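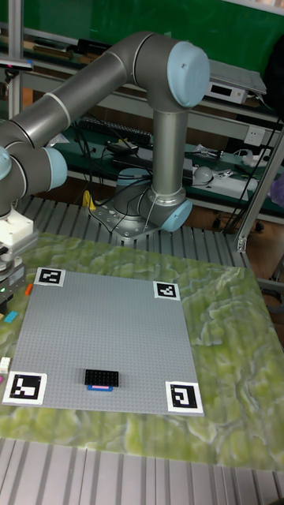 Figure 3. The baseplate on its green mat, with the black brick near the front edge and the unplaced pieces off to the left.

4. Laying out the board

I want to spend a bit of time on the layout, as it's the part people ask me about most and the part I got wrong for longest. Our question was a small one: if you give someone a big studded board and a handful of coloured bricks, where do they start? In the first round (October, mostly evenings) we put the loose bricks in a tub, and nearly everyone tipped the whole lot out onto the board before doing anything else. Lovely to watch, hopeless to write up! You couldn't tell a brick that had been placed from one that had simply landed.

So the loose pieces moved to the mat, on the left, and the board was kept for building. Erlinda Ocampo argued for this from the beginning and I argued against it, mainly on the grounds that left-handers would get an easier time of it. We checked, and in our first 44 layouts I couldn't find a difference worth reporting. She has been very gracious about it.

The board is light grey and square, and has a printed black-and-white marker at each corner. The four patterns all differ, so we can say "far left" or "near right" in the coding notes and mean the same corner every time, whichever side the viewer happens to be on. I'd recommend this to anybody doing similar work – before we had the markers, Divina Navarro and I once spent a whole Sunday coding the same layouts upside down from each other.

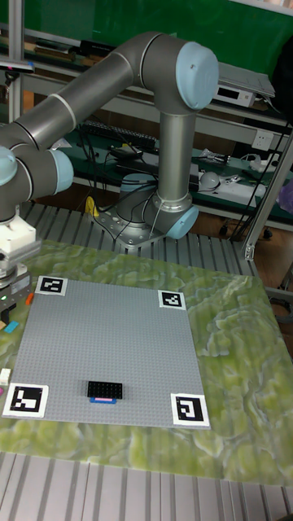
Colour turned out to matter more than I'd expected. The starting brick is black, which stands out nicely against the grey studs, and we put it close to the front with a thin blue and pink piece along its near side. That little pair is what we call the Jasik start. The other openings are the Sebastian start (one brick, dead centre) and the Dilico start (two bricks in opposite corners), and the names are just what was scribbled on the lids of the storage boxes. I did mean to change them to something more sensible, but they had crept into all the spreadsheets by then.

Across the full set we coded 2,901 placements, and 1,457 of those were made from the Jasik start. People given the black brick tended to build outwards from it and stay close, often touching it with their second piece. With the Sebastian start they wandered a good deal more, and a few went straight for the edges.
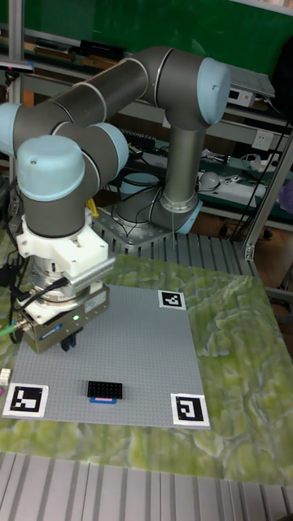

We also had to decide what counts as "on the board". A brick pressed down over the studs is easy enough, but one lying at a slant across them isn't, and our two coders disagreed on those more than on anything else. In the end we followed the rule in the Ondusitz coding sheet, where a piece counts once it sits level and in line with the stud rows. Slanted pieces went in a separate column and are left out of the totals given earlier. I've kept them in the raw tables, though, and Section 5 comes back to them when we look at second attempts.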